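How to Organise a Candidates' Debate Before a Local Election

Updated May 7, 2023
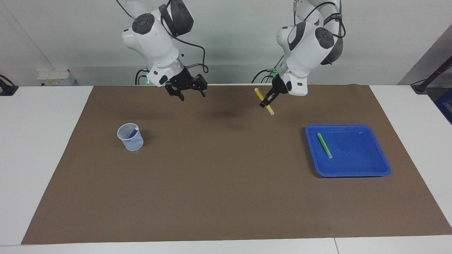

Two white robot arms over a long table covered by a brown mat.

Purpose of this guide

This guide is intended for residents' groups, schools and civic associations in Veseck that wish to hold a public debate between candidates standing for the ward council. It was prepared by Samira Twal and reviewed by Ruba Darwish of the Hijazi Civic Office. It does not replace the election rules, which organisers should read in full before sending any invitation.

Step 1. Settle the form of the event

Decide whether the event is to be a debate, in which candidates answer one another, or a hearing, in which each speaks in turn and then takes questions from residents. Write the decision down in one paragraph and keep to it. Most complaints received after the last council election came from candidates who had been told one thing on the telephone and found another on the night.

Choose one main subject. Water charges, school places and road repairs have all worked well. An open agenda is permitted but is harder to chair.

Step 2. Invite every candidate on the same terms

Send the same letter to all candidates on the same day. It should give the place, the starting time, the order of business, the name of the chair and the date by which a reply is needed. Parties may not send a substitute unless the letter says so, and in that case the offer must be made to all of them.

If a candidate declines, record the refusal and proceed. An empty chair with a name card should not be placed on the platform. The chair may read out a single sentence stating that the candidate was invited and did not attend.

Step 3. Book the hall and give notice

The ward office requires written notice for any political meeting in a public building. Form 3 is available at the front desk and must be signed by two residents of the ward. Where attendance is expected to exceed 399, the police station must receive a copy.

The Komard Hall may be booked without charge for debates open to all parties. It is closed for the whole of December. The large hall at Villach Road holds 1,000 and is let at the usual rate, payable in advance.

Step 4. Agree the rules on banners and leaflets

Banners cause more disputes than anything said on the platform. The following rules are recommended:

No party banner inside the hall or on its outer walls.
Leaflets to be laid out on one table near the entrance, with equal space for each candidate.
Notices advertising the debate to carry the name of the organising group and no party symbol.
Any notice on a street pole to be taken down by noon on the following day.

Send these rules with the invitation and ask each candidate's agent to sign a copy. Should a notice be removed or damaged, organisers should report the matter to the ward office and should not approach the supporters of any candidate themselves.

Step 5. Appoint the chair and timekeeper

The chair should hold no party office and should not have signed any candidate's nomination paper. Retired teachers and magistrates are often willing to serve. The timekeeper sits where all speakers can see the clock.

Opening statements are drawn by lot. Allow four minutes for each, two minutes for an answer and one minute for a reply. The chair may stop a speaker who attacks the family or religion of another person.

Step 6. Collect questions from residents

Questions may be handed in at the door on plain paper. The chair reads them through with one other person, sets aside repeats and puts the remainder in the order received. Questions addressed to a single candidate should be reworded so that all may answer.

Step 7. After the debate

Publish a short written record within a week. It should list those who took part, the questions put and the time given to each speaker. Send a copy to every candidate, including any who did not attend, and allow them five days to request a correction.

The costs of the event must be declared on the return supplied by the ward office, with receipts for hall hire, printing and sound equipment. Copies should be kept until the election result has been confirmed. Completed returns are accepted at the front desk or by post.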